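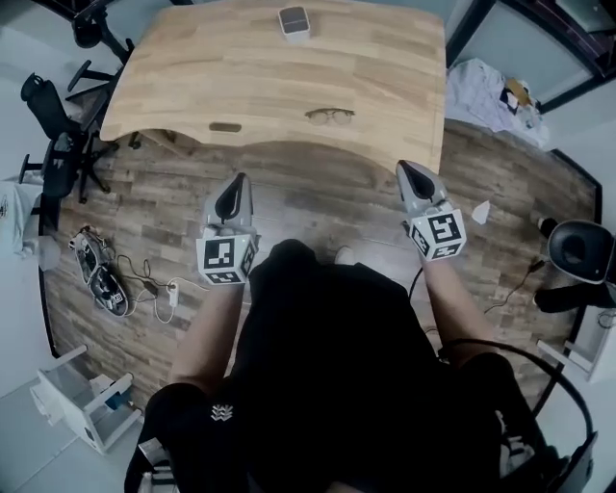
Figure 3. Desk-clearing task, hand-held grippers, glasses folded on the wood.

4.2 Why spectacles are still hard

I'll own up to a bias first: I wear glasses, so I wanted this one to work. Bindu Rao and I put spectacles on the Paltano task list quite late, after weeks of mugs and socks, and they've been a headache ever since. A mug forgives you. A thin frame doesn't – come in a bit low and the jaw tips scrape the desk, come in a bit high and you close on nothing at all.

We trained the policy on 2083 human demonstrations of desk tidying, of which 400 had glasses in them somewhere. People doing the job with the same style of jaw as in Figure 3 get the hang of it pretty quickly. They slow right down near the wood, and plenty of them use one gripper to steady the frame while the other picks it up. The robot copied the slowing down nicely (we were chuffed!) but hardly ever the steadying.

Dark frames on pale wood ought to be the easy case, and for finding them they were. Lifting was another matter. In our test flat in Zisville the robot managed 14 clean lifts out of some 60 tries, and Nesrin Tekin, who scored them all, was being generous with "clean". So can a machine clear your desk yet? Ours can do the mugs. I'd put my glasses in a drawer first.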